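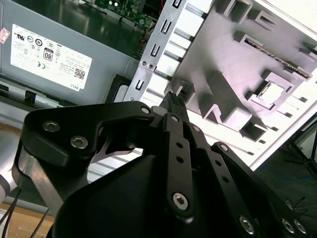
Podik FAQ

Last updated Monday, January 22, 2024

I get the same handful of emails about Podik every week, so I've finally written the answers down. If yours isn't covered, send it to me anyway and it'll probably end up on this page.

What is Podik, in one go?

It's the bit of software that sits between "I've got a grip on a connector" and "the connector is in the socket". You give it a rough idea of where the socket is, and it plans the approach, makes contact, feels its way about a bit and pushes. It doesn't do picking, it doesn't do sorting, and it won't find your parts for you. Everything I test it on comes out of desktop computers, because they're cheap, they're full of plugs and they're horrible to reach into.

Who's behind it?

Me (Solveig Rustad, hello!) for the planner and the contact code. Obinna Uzor wrote the perception side, which we call Iyamu, and he also looks after the build. Edin Todorova keeps the docs readable and tells me off when I rename things.

Do I need a force sensor?

It's much nicer with one. You can run on motor current alone, and I did for the whole first version, but light touches get lost in the noise and you end up pushing harder than you'd like. If you're going without, set contact_source to current and drop the approach speed to a third of the default. Please don't skip the second part.

My planner says "no approach found" and I can see a perfectly good approach. What's going on?

Nine times out of ten it's the gripper model. People load the closed fingers as their collision shape and forget that the linkages stick out sideways when they open, or they do the opposite and wrap the whole hand in one enormous box. Inside a computer case a big box can't go anywhere: there's a power supply on one side, a bracket in the middle and the edge of the tray waiting for you on the other.

Split the hand into separate pieces (housing, links, fingertips) and run the check tool again with --show-hits. It prints which piece touches what. If it's always the same link against the same bit of bracket, try allowing more wrist roll before you start shaving margins. The default roll limit is cautious and I've been meaning to loosen it.

Does the planner know about the cable on my arm?

No, sorry. It thinks your arm is a clean set of tubes. I pad the last joint by a couple of centimetres on the cable side and that has kept me out of trouble so far. Haruto Koyama has a branch with a proper cable model in it, and it's lovely, but it makes every plan slower and I haven't worked out how to switch it on only when it matters.

Why does Iyamu keep losing the socket when I get close?

The hand gets in the way! With a wrist camera, the closer you are, the more of your view is fingers and screws and linkage, and the thing you want is a sliver at the top. So we don't try to track all the way in. Iyamu takes its last good estimate from further back, freezes it, and after that Podik goes by feel. You can move the freeze distance with lock_at. If you set it very small to get a "better" estimate, you'll get a worse one, and you'll be the fourth person to write to me about it.

Can I mask the gripper out of the camera view?

Yes, and you should. Run make_mask once with the fingers open and once with them closed on a part, and it'll blend between the two. Do it again if you swap fingertips. Black hands are a pain against the dark bits of a case, so check the mask by eye and fix the edges by hand if you need to.

It found a socket in the label on my power supply. Really?

Really. Labels with lots of little logos and a QR code have just the sort of sharp dark rectangles Iyamu goes looking for. Depth sorts most of it out, as a label is flat and a socket isn't. Turn on reject_flat (it's off by default for people without a depth camera). Shiny trays with slots and raised bosses are the harder case, because those do have depth. For those I draw a region by hand in Stivach, our little viewer, and tell Iyamu to look nowhere else. Bit of a cheat, works a treat.

How well does it do?

Since June I've logged 3,452 insertion attempts on my own bench, and 1,227 of them were on the current search pattern. I'm not putting a success rate on this page, mainly because the moment I do, somebody compares it with a rig that has different sockets. The logs are in the download, so work out the number for the parts you care about. Ribbed connectors go better than smooth ones for me, as they slip less in the fingers.

What does the search pattern do when it misses?

It backs off, tilts slightly and spirals outwards. After 3 full tries it stops and opens up a prompt for a human. Zainab Fashola asked for unlimited retries and I said no. A bent pin costs more than a minute of your time.

How fast does the control loop have to be?

I run at about 700 Hz and it's comfortable. Slower is fine for the approach, but contact gets bouncy, and you'll need to lower the stiffness to match.

Does it work with Restanero?

There's an adapter, and it covers motion but not force yet. If you only need the planner, go for it. If you need the contact code, wait for the next release or come and help me finish it. The branch is called resta-force and the tests are half written.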